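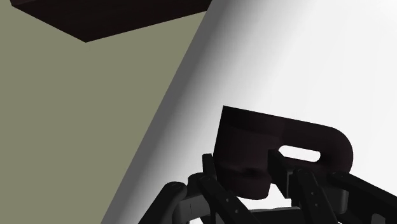

Section 4. Setting up a student's application file

Use this section after the school account is open and at least one counselor has been added. It covers making a file for a student who plans to apply to college, filling in the aid pages, and sharing the file with the family. Bendex Planner works the same way on a laptop and on a tablet, but steps 4.3 and 4.5 are easier on a laptop.

4.1 What to have on hand

Collect the following before you start. A file can be saved half finished, but the aid pages time out after 50 minutes and anything not saved is lost.

– The student's full legal name, as it is printed on the school transcript
– The student's school ID number
– An email address the student will still be able to open after graduation
– The most recent transcript, as a PDF
– The name of the parent or guardian who will fill in the financial aid forms
– The household size and last year's income, if the family has agreed to share them

Note: A school email address often shuts off over the summer after senior year. Award letters and housing notices go out in those same months. Ask for a personal address.

4.2 Create the file

1. Sign in and choose Students from the left menu.

2. Select New File. If the student attended a middle school in the Ginting district, select Import instead and go to step 5.

3. Type the legal name and the school ID. The name a student goes by has its own box, called Preferred Name. It appears on screen and in messages but is left off printed forms.

4. Choose the graduation year. This sets every deadline in the file, so check it before moving on. It can be changed later only by the school's lead counselor.

5. For an imported file, compare the name and birth date with the transcript. Imported files sometimes carry an old address. Correct it now.

6. Select Save. The file appears in your list with the label Started.

Caution: Do not make a second file for a student who already has one. If a student has transferred in from another school that uses Bendex Planner, ask that school to release the file. Two files for one student will send two sets of transcript requests, and some colleges will hold the application until the mismatch is cleared up.

4.3 Fill in the background page

The background page is used to match students with programs and fee waivers. All of it is optional. Leave a box empty if the student would prefer to skip it.

1. Open the student's file and select Background.

2. Under Family Education, mark the highest level finished by each parent or guardian in the home. Choose First Generation if no parent in the home has a four-year degree. A brother or sister in college does not change this answer.

3. Under Household, mark who the student lives with for most of the year. A student who splits time evenly should mark both homes. The planner will then ask which parent provides more support.

4. Under Work and Care, list any paid job and any regular care of younger children or older relatives. Enter hours per week. Students tend to leave this blank because they don't think of watching a sibling as an activity. Colleges do count it, so ask.

5. Under Language, mark the language the family would like for letters home.

6. Select Save and Match. Matching takes up to 11 minutes. You can leave the page while it runs.

Note: Matches are suggestions. A program may have closed or changed its rules since the last update. Call the program before telling a family that a student qualifies.

4.4 Fee waivers

1. Open the Waivers tab. Any waiver the student may be able to use is shown with an open circle.

2. Select the waiver and read the conditions with the student.

3. If the student meets them, select Confirm. The circle fills in and the waiver is attached to each application that accepts it.

4. If the student is close but does not meet them, select Counselor Letter. A blank letter opens with the school's heading. Write two or three sentences on the family's situation and sign.

A student may have any number of waivers on file. Only one can be used for each college. If two are attached to the same college, the planner uses the one confirmed first.

Caution: Confirming a waiver is a statement by the school. Do not confirm one on a student's behalf while waiting for papers. Leave the circle open and set a reminder.

4.5 Build the college list

1. Select Colleges, then Add.

2. Type at least three letters of the college's name. The directory holds 1,251 colleges. Many have similar names, and several have more than one campus, so check the city and state before you select one.

3. Choose the type of application: early, regular, rolling or transfer. For early applications, the planner asks whether the student understands that the choice may be binding. The student has to answer this question from the student sign-in.

4. Mark each college Likely, Possible or Reach. These labels are for the counselor and the student. They are never sent out.

5. Enter the net price, if the student has run a net price calculator. Use the figure after grants and before loans. If you enter the sticker price here, the comparison page will be wrong.

6. Repeat for each college.

The list can be put in any order by dragging the bar at the left of each row. On a tablet, press and hold the bar until the row turns gray.

Colleges that are not in the directory can be added by hand with Add Other. Deadlines for these have to be typed in, and reminders go out only if the date box is filled. Nultmont Community College is listed under its old name, Nultmont Technical, until the next directory update in May.

4.6 Share the file with the family

A parent or guardian can see the file but cannot change it, apart from the aid pages.

1. Select Share, then Invite Family.

2. Enter an email address or a cell phone number. Many families check texts more often than email. Either one works.

3. Choose what the family can see. The default is deadlines, college list and aid pages. Essays and counselor notes are off. Essays can be turned on by the student only.

4. Select Send. The invitation is good for 2 weeks.

5. When the family member signs in for the first time, the label on the file changes from Started to Shared.

If the label has not changed after a few days, call home. The usual trouble is a wrong digit in the phone number or a message in the spam folder. To send the invitation again, open Share and select Resend. You do not need to enter the address a second time.

For families without internet at home, print the file summary from the Print menu and send it home with the student. The summary fits on a single sheet, front and back. It shows deadlines and documents still owed, with the school's phone number at the top. Print a new one whenever a college is added.

4.7 Sign-ups for summer programs

Schools that work with Stesance can send a student's name to the summer bridge program straight from the file. Other schools will not see this tab.

1. Open Programs and select Summer Bridge.

2. Check that the transcript on file includes the latest semester.

3. Have the student write the short statement. The box holds one paragraph and does not save on its own. It is safer to write it elsewhere and paste it in.

4. Print the permission form and send it home. Scan the signed copy and attach it.

5. Select Submit. You will get a confirmation number. Write it in the counselor notes.

Caution: The program fills its places in the order that complete files come in. A file without the signed form is not complete and does not hold a place.

4.8 If something goes wrong

The transcript will not attach. The PDF is probably over the size limit. Scan it again in black and white.

The student cannot sign in. Check the email address for a space at the end. If there is none, select Reset and have the student start over with the new link.

Deadlines are a year off. The graduation year is wrong. Ask the lead counselor to change it, then open each college and select Refresh Dates.

The aid pages are blank. The parent or guardian has not accepted the invitation. See 4.6.

A match has disappeared. Matches are rerun whenever the background page is saved. Look under Past Matches for the earlier list.

Section last revised 20 Sep 2025. Continue to Section 5, Requesting recommendation letters.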